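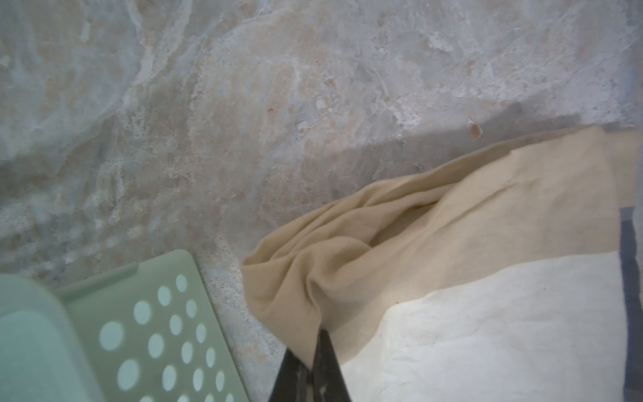 Living with stone and tile: notes for the Cakdale library talk, September 2026

Welcome, and thank you for coming out. (Wait for the people at the back to find chairs. The door sticks, so give it a minute.)

Start with my grandmother's kitchen in Povidano. She had a limestone floor that had been put down before she married into the house, and she washed it every morning with a bucket of warm water and nothing else at all. As a child I thought this was because she was poor, and then later I thought it was because she was stubborn, and it was only when I had a stone floor of my own, and had ruined a good patch of it with vinegar, that I understood she simply knew what she was doing. Tell the vinegar story here, but keep it short this time. In Cirncombe I went on so long that we never got to grout.

So, vinegar. Marble, limestone and travertine are all mostly calcite, and calcite doesn't like acid. Vinegar, lemon juice, wine, tomato sauce, a good many bathroom cleaners: they all eat a little of the surface and leave a dull mark that people call a water stain. It's called an etch, and you can't scrub it out, although heaven knows I tried. A light one can be polished away with a marble polishing powder and some patience. A deep one is a job for somebody with a machine, and I'd get two quotes.

Granite is much tougher about acid, and so is porcelain tile. If you don't know what you've got (and plenty of people don't, especially if they bought the house with the floor in it), try a drop of lemon juice somewhere out of sight, behind the washer or under the stove. Wipe it off after a minute. If it leaves a dull spot, you have your answer.

Pass around the three sample squares now. Ask for them back! I lost the pink one at Nishimura and I still miss it.

Everyday cleaning. Sweep first, always, with a soft broom. Grit is what scratches a polished floor, far more than shoes do. Then a damp mop, with a few drops of a cleaner marked pH neutral, and a dry towel after if you have hard water. A mat on both sides of the front door will save you more work than anything you can buy in a bottle.

Sealing. Someone will ask how often. Do the water test: leave a few drops on the stone for ten minutes, and if the spot goes dark, the stone is drinking and it's time to seal. My own kitchen is 139 square feet and I can do it in a morning, provided the dog is at my sister's. Put it on thin, wipe off every bit that hasn't soaked in, and stay off it overnight. Mention that sealing slows down stains and does nothing about etching, as people are always disappointed by this and would sooner hear it before they've spent the money.

Now on to walls, which is where most of us have our tile, and where the trouble is nearly always in the grout.
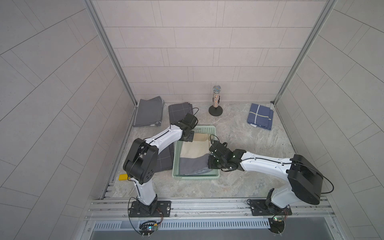 Masanobu Uchida wrote to me after the spring talk to say that I had been far too gentle about bleach, and that he had seen colored grout go blotchy from one enthusiastic weekend with it. He would start every time with baking soda and water on an old toothbrush, rinse twice, and then leave the whole thing alone for a day before deciding whether it needed anything stronger.

I've come around to his way of doing it, and I'd like to say so out loud. I did a whole shower like that over the winter, 121 tiles, with the radio on, and only one corner needed a second go.

Cracked grout is another matter. Where two walls meet, or where the wall meets the tub, it shouldn't be grout in the first place. It should be caulk, which can give a little when the house moves. Rake the old stuff out, let the gap dry properly, and run a fresh line. Wet finger, one pass, and then leave it be.

Questions until 8:30. The handout is on the table by the coat rack, and I've made almost 100 copies, so please take one for a neighbor. If anyone has brought a loose tile to show me, do that last, near the window.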